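Teaching a robot to pack a rucksack

Stellamley, Sun 14 March

I spent the afternoon at the Rizvi workshop, where the Prurnard team are teaching a two-armed robot to deal with the sort of clutter you'd find in any hallway. They do it by remote control: a person steers, the robot follows, and every move gets saved for it to learn from later. I went in thinking it would be dull. I stayed until they locked up! 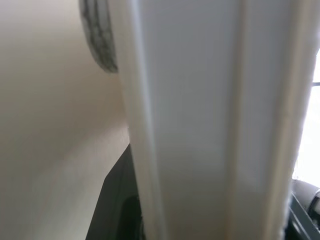

One of the gripper fingers, as the wrist camera sees it.

Each go at a job is called a run, and they've got 1205 of them saved since October. The team reckon 50 good ones will give a new job a decent start, though bags are fussier – straps flop about and fabric never folds the same way twice. The job I liked best has a power bank and a bright orange and teal backpack with a little plush animal clipped to the top. I'd have one of those on my own bag, to be fair. 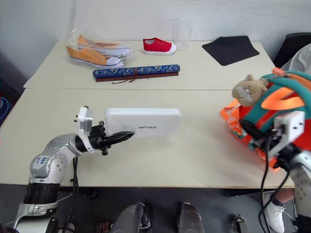

Having a go yourself

The team let visitors try the controls, so of course I did. It's harder than it looks (my hands kept wanting to rush) and I managed 2 runs they were willing to keep. The wrist cameras take a bit of getting used to, because you're so close to everything that a bit of cloth can fill most of the view.

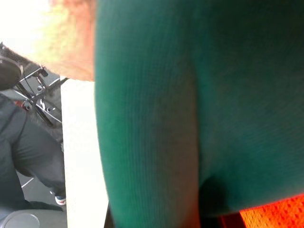
You soon learn to go slowly and glance at the wider view now and then. Gokeo, the software they use, lets you bin a bad run straight away, and I binned plenty. There's another open afternoon planned and I've already put my name down.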